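Marijke Claeys hat mir den Karton auf den Schreibtisch gestellt und gesagt: »Du testest doch gern Sachen.« Das stimmt überhaupt nicht! Ich teste gern Kaffeemaschinen. Einmal habe ich einen Luftbefeuchter getestet, und der tropft bis heute. Aber im Karton lagen zwei Hände, Modell Thevar, fünf Finger pro Stück, und die Firma Lestar wollte bis Mittwoch wissen, ob wir sie nehmen.

»Was kosten die?«, habe ich gefragt.

»1.606 im Paket. Oder 1.286 ohne die Handschuhe.«

360 gespart und 320 ausgerechnet, so bin ich im Kopf, also habe ich lieber den Mund gehalten und die Handschuhe genommen. Und was soll ich sagen, diese Handschuhe! Schwarz, gestrickt, flauschig, wie etwas, das meine Oma einem Schornsteinfeger geschenkt hätte. Ich habe den ersten Vormittag damit verbracht, sie überzuziehen. Die Anleitung meint, man fange beim Daumen an. Ich fing beim kleinen Finger an und musste dreimal von vorn beginnen, während Marijke danebenstand und Nüsse aß.

Bei uns in Vallevik ist so etwas ein Ereignis. Gegen elf stand die halbe Buchhaltung in der Tür.

»Können die auch winken?«, wollte einer wissen.

Konnten sie. Sechzig Bewegungen sind ab Werk drin, Winken ist die Nummer vier. Nummer fünf ist eine Geste, die in der Liste »Ablehnen« heißt und bei der die linke Hand so streng aussah, dass der Kollege tatsächlich einen Schritt zurückgegangen ist.

Nach der Mittagspause wurde es dann ernst. Aufräumen sollten sie, mehr verlangt Marijke von niemandem, auch von mir nicht, und ich schaffe es ja auch selten. Die App von Lestar ist übrigens furchtbar (der Knopf zum Starten sitzt direkt neben dem Knopf zum Zurücksetzen, wer macht so was?), aber wenn man sich zweimal vertippt hat, weiß man es.

Ich drückte auf Start und redete den Händen gut zu. Das habe ich mir beim Luftbefeuchter angewöhnt.

»Die hören dich nicht«, sagte Marijke.

»Das weißt du nicht.«

Sie seufzte und aß noch eine Nuss. Und ich schwöre, in dem Moment drehte sich die rechte ein kleines Stück zu mir, ganz langsam, wie meine Katze, wenn ich den Kühlschrank aufmache. Ich habe ihr dann von Nirgate erzählt, der Firma, bei der wir letztes Jahr den Greifer bestellt hatten, der nur Tennisbälle mochte. Ich fand, sie sollte wissen, mit wem sie verglichen wird.

Kurz vor Feierabend kam Marijke mit dem Formular. Drei Zeilen für Vorteile, drei Zeilen für Nachteile, unten ein Kästchen. Bei den Nachteilen stand schon in meiner Schrift »App!!«, bei den Vorteilen »weich«.

»Weich ist kein Vorteil«, sagte sie.

»Hast du sie mal angefasst?«

Hatte sie nicht. Sie legte das Formular hin, wischte sich die Finger an der Hose ab und gab der linken Hand die Hand, ziemlich förmlich sogar. Danach hat sie das Kästchen selbst angekreuzt, und ich durfte zwei Bilder für den Anhang aussuchen.

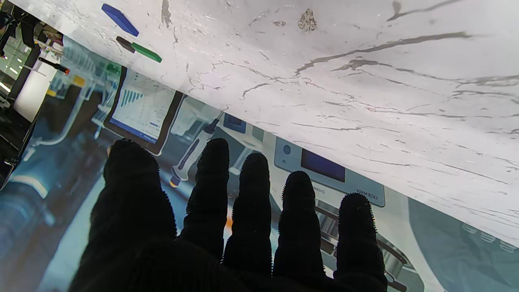
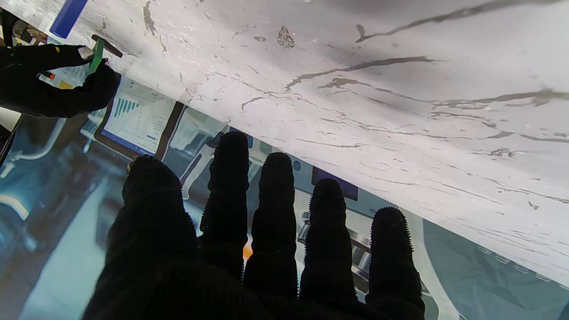
*Thevar im Strickhandschuh, alle fünf Finger oben, an der hellen Platte mit den grauen Adern.*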